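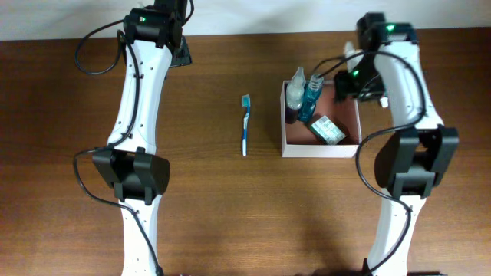

Chapter 7
Packing Small Goods by Hand

Key terms: pack-out, void, fill, inner box, shipper, headspace, closure, pack sheet

A small order passes through many hands before it reaches a customer. It is picked from a shelf, checked against a slip, placed in a box, closed, labeled, and moved to a cart. Of these steps, placing the items in the box takes the least equipment and causes a large share of the complaints. A mug that arrives with a chipped handle was often a good mug when it left the shelf.

Chapter 6 dealt with choosing a box. This chapter starts with the box already chosen and standing open on the table, with the items beside it. It covers how to set out the work, the order in which items go in, how to deal with empty space, and how to tell when a box is ready to close. Sealing and labeling are left for Chapter 8.

7.1 The packing surface

Any flat, steady table can be used for packing small goods. The height matters more than the size. A person of average height who packs standing up should be able to rest both palms on the table with the elbows slightly bent. If the table is too low, the packer leans forward to see into the box, and the back tires before the arms do.

Wood is a common choice for the top. It is quiet when items are set down and does not feel cold under the wrists. Sand down any splinters and wipe the surface at the start of each shift. Grit on a table ends up on the bottom of the box and then on whatever is stacked under it.

Many packing tables are pushed against a wall. This keeps things from falling off the far side, but it also makes the back of the table hard to reach. Keep only the items for the current order on the table, and keep them within a forearm's length. Tape, fill, and spare boxes belong on a shelf or a side cart.

Light should come from above and slightly in front of the packer. When the light is behind, the packer's own shadow falls into the box, and small items at the bottom are easy to miss.

7.2 Setting out the order

Before anything goes in, set out everything that will. Place the open box on the side of your stronger hand and the items on the other side or in the middle. The items then travel in one direction, and the side they came from clears as you work.

Check the items against the pack sheet while they are still on the table. An error found now costs a few seconds. An error found after the fill is in means taking the whole box apart.

Set the items down with a little space between them. Items that touch tend to be picked up together, and one of them gets dropped.

7.3 Order of placement

Three rules cover most orders.

Heavy items go on the bottom. If there are two heavy items, put them at opposite ends so the box does not tip when it is lifted.

Flat items go against a side wall or on the base. A book or a folded cloth placed on top of round items will slide.

Fragile items go in last, near the middle, with fill on every side. They should not touch a wall of the box or each other.

Lower each item until it rests on the surface beneath it, then let go. Dropping an item even a short distance can dent a corner or shift what is already in place. Bring the hand in over the rim with the item held from above. If the box is too narrow for the hand and the item together, tilt the box toward you and slide the item down the near wall.

7.4 Voids and fill

A void is any empty space left in the box after the items are in. The space between the highest item and the lid is called headspace. Voids allow items to move, and moving items strike one another.

Crumpled paper is the usual fill for goods that do not weigh much. Push it into the corners first and work toward the center. The paper should spring back slightly when pressed. If it stays flat, add more. If the lid will not lie level, take some out.

Case: The Tanwood gift box

Tanwood sold sets of small kitchen goods in a white inner box, which was then placed in a plain brown shipper. In May, the firm sent out 400 sets. Of these, 86 were returned or reported as damaged.

Satish Rodrigues, the shift lead, asked his two packers to pack a set each while he watched. Divya Pinto put the heaviest item in first and filled the corners. Piroska Antal placed the items in the order they were printed on the pack sheet, which listed a glass jar at the top. The jar went to the bottom of the box, and a stone pestle was laid over it.

Both packers were following their training. Antal had been told to work down the sheet so that nothing would be left out. Rodrigues had the sheet reprinted with the items listed by weight, heaviest first. He also added a line for fill, with a small square to mark when the corners were done.

7.5 Checking before closing

Hold the box level with both hands and move it gently from side to side. Nothing should be heard or felt to shift. Then look at the table. If an item from the order is still there, the box is not complete, however full it looks.

Questions for review

1. Why should the items in an order be checked before packing begins?
2. Where should two heavy items be placed in the same box, and why?
3. What is the difference between a void and headspace?
4. In the Tanwood case, what did the first pack sheet do well? What did it do badly?

Activity

Work in pairs. One partner sets out a box and a mixed order of household items, and the other packs it. Do the side-to-side check, then unpack the box and trade places. Write down any item that moved and where it had been placed.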